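On Trial: The Trultine Picking Service
Robot picking has long been offered to large warehouses. Trirnach now proposes to sell it to everyone else, by the month.

8/14/18

Small distributors have heard a good deal in recent years about robots that can pick mixed goods from a bin. Most have concluded, with some justification, that the subject did not concern them. The systems on show at trade fairs were priced for companies with several sites, and they came with an integration bill that could exceed the cost of the robot.

Trultine is intended for a different buyer. It is sold by Trirnach as a subscription, covering the gripper, the control software, the training of the system on the customer's own stock and a maintenance visit in each quarter. The robot arm may be leased through the same contract or supplied by the customer, provided that it appears on the list of supported models. The minimum term is one year.

This magazine was given access to Trultine over two working days at Trirnach's test hall, and afterwards spoke to one of the first customers. We were permitted to choose the goods used in the trial. The company asked only that no single item should weigh more than 800 grams, that being the limit stated in the service agreement.

What the customer receives

Delivery is in two parts. The first is a survey, carried out on site, in which an engineer records the range of goods, the dimensions of the bins and the space available. Trirnach uses this to prepare a written statement of which product lines it expects to handle and which it does not. The statement forms part of the contract, and we consider it the most useful document in the package. A customer who finds that a listed line is not being picked at the agreed rate may claim a reduction in the monthly charge.

The second part is the cell itself. It arrives partly assembled and is commissioned in a week, during which the customer's staff receive a day and a half of instruction. The manual is clear and well indexed, although the section on recovering from a stopped cycle assumes more knowledge of the controller than a stockroom supervisor is likely to have.

The software, known as Narka, runs on a computer supplied with the cell. Its main screen shows the current task, the last failed attempt and the number of items awaiting a person's attention. Settings for grip force and approach speed are kept behind a supervisor's password – a sensible arrangement, and one that some rival products still lack.

Performance on mixed goods

Our trial consisted of 169 attempted picks, spread over both days. The goods were chosen to be awkward: soft items that change shape, smooth items that roll, and light items with handles or other projections that tend to catch on their neighbours. No two attempts began from the same arrangement.

Results varied considerably by type. Balls and other firm, rounded objects gave little trouble once they had come to rest away from a wall. Brushes and similar long items were generally lifted cleanly, though the system sometimes took hold too near one end, and the item swung during the transfer. Cups lying on their sides were the least predictable of the rigid goods. Narka would on occasion attempt the rim, withdraw, and then take the body of the cup from above at the second attempt.

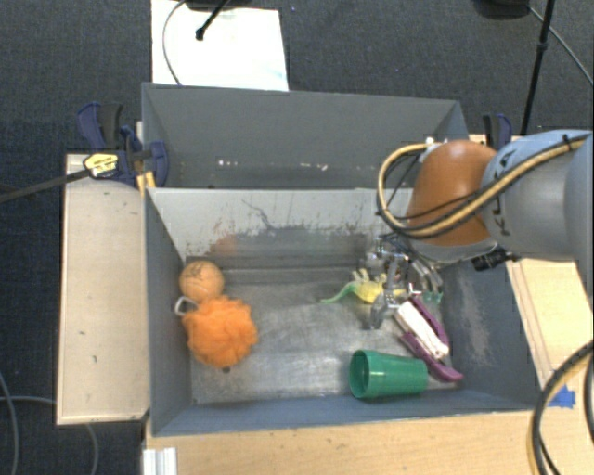
Soft goods are where the service agreement becomes cautious, and our experience supports that caution. Bath poufs were picked more often than we had expected, but the fingers would at times close on the outer folds alone and lose the item on the way up. Trirnach lists such goods as "assisted", meaning that a person should be within call. Buyers whose range is largely textile or netting should read that part of the statement with particular care.

Speed is adequate and no more. The cell will not match a practised packer on a short order, and Trirnach does not claim that it will. Its value lies in the steady work of sorting returns and refilling trays, which many firms find difficult to staff in the evening.

The view of a customer

Rathore, a wholesaler of toys and household sundries, has operated a Trultine cell since January. Its operations manager, Ashok Negi, described the first month as slow. The original survey had covered 79 product lines, and a change of supplier altered the packaging of a number of them before the cell was running.

"We had to have those lines trained again, and that took longer than we had planned for," he said. "The charge was within the contract, so I had no complaint about the money. I would have liked a better estimate of the time."

Mr Negi now runs the cell on the late shift with one member of staff, who also attends to the packing bench. He intends to renew, but has asked for a shorter notice period.

Cost and recommendation

The monthly charge depends on the number of lines and on whether the arm is leased. Trirnach does not publish a tariff, and we would encourage it to do so. Retraining is included up to a stated allowance, after which each new line is charged separately. Firms with seasonal ranges should negotiate this allowance before signing.

We can recommend Trultine to distributors with a stable range of small, mostly rigid goods and a regular volume of returns. Firms handling chiefly soft products would do better to wait for the next version of the gripper, for which Trirnach has given no date. Enquiries should be made to the company directly, and a survey may be booked without obligation to proceed.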